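Awards night at home, quick tips

Done this for the Plaltport girls' film night every year, so writing it down before I forget again. Red carpet starts early, food has to be ready before the first frock.

Fizz in the fridge the night before. Forgot? 20 minutes in a bucket, ice and water, handful of salt. Not the freezer, I've mopped that up.

Sequins: inside out, cool water, 40 minutes soak at most, flat on a towel. Never wring. Hired from Dhillon once and the label said dry clean only, so do read teh label.

Red lipstick on a collar. Washing-up liquid, dab from the back, leave 20 minutes, rinse. Second go if needed. Foundation same way.

Candle wax on the table runner - freeze, crack off, brown paper and a warm iron.

Satin shoes, soft dry brush first. Scuffs on patent, bit of petroleum jelly.

Score cards: cut up old cereal boxes, 2 per guest, best dressed and worst. Pens on string or they walk.

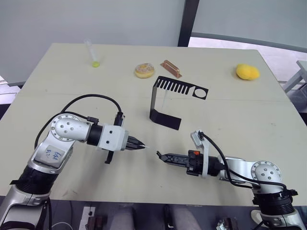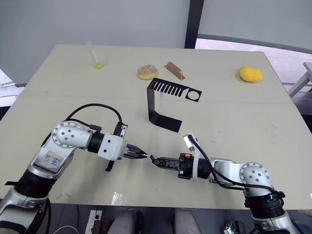
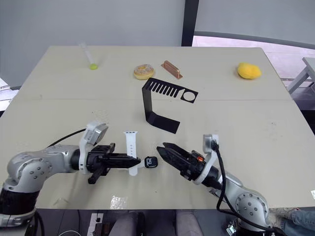

Jewellery next, the bit people ask me for. Costume stuff gets a barely damp cloth and then a dry one, no soaking, glue lets go. Pearls on last, after the hairspray. Anything with a strap, a white watch band like the one in the third picture say, wants a drop of mild soap on a cloth and wiping both sides, keep it off the watch itself. Air dry up to 48 hours before it goes back in a box. Box from Gullden market is fine, line it with a old scarf.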